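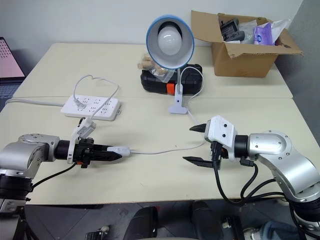 Pivholm Duty Flashlight, Second Version

I've been making lights for patrol officers and security guards long enough to know what comes back broken, and it's nearly always the switch. So the new Pivholm has a bigger one! You can find it with winter gloves on, it sits at the tail, and it takes a full press to turn the light on (the old one would come on in your belt holder and be dead by the end of shift — sorry again to everyone who wrote in).

It puts out 494 lumens on high. I know there are brighter ones. I tried brighter, and reading a driver's license with it was miserable, all glare off the plastic. Low is for paperwork and high is for yards and parking lots. No strobe. I took it off after King-fai Man, who works nights at a hospital campus, told me he hit it by accident every single time he wanted low.

What you get

Flashlight, black
2 rechargeable batteries
Charging cradle for the car or a desk
Belt holder, open top
Wrist cord

Runtime is 3 hours on high and 12 on low with a fresh battery. Cold weather will cut into that, so keep the spare in an inside pocket.

Will it fit my old gear?

The Sterix belt holder fits fine, a little snug at first. The Broradus one doesn't, the head is too wide, and please don't force it because you'll never get the light out again when you need it. If your department already has first version cradles mounted in the cars, they work with this one too — same contacts, same screws.

Ordering for a department

Write to Po-yen Fang and say how many cars and how many people, since those are hardly ever the same number. She can send a loaner for your equipment officer to carry for a while before anybody signs anything. Engraving with badge numbers adds some time, and we can't take engraved lights back.

Prices on this page were updated 24/05/2020. Orders with the yellow traffic cone start shipping in June.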